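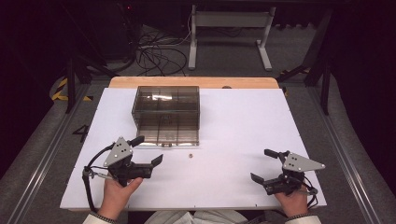
Skodach colour names, README. The list holds 991 paint and fabric colour names with a hex value for each, copied from old shop catalogues. I don't much trust the hex values. Take "smoke": one catalogue gives it as grey, another as the see-through brown of a plastic organizer box with a little drawer, and both can't be right.

Sources: Flerkgate and Melley catalogues, 2 printings each. Around 60 names appear in both, seldom with the same value.

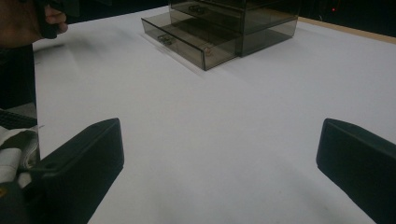 White, slightly greyish.

Mereana Pryor rechecked 100 rows in November and changed plenty of them - her edits are in the notes column. The rest

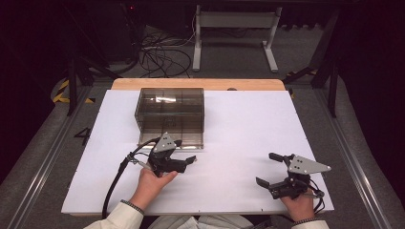 are as typed. Please don't use them to match paint.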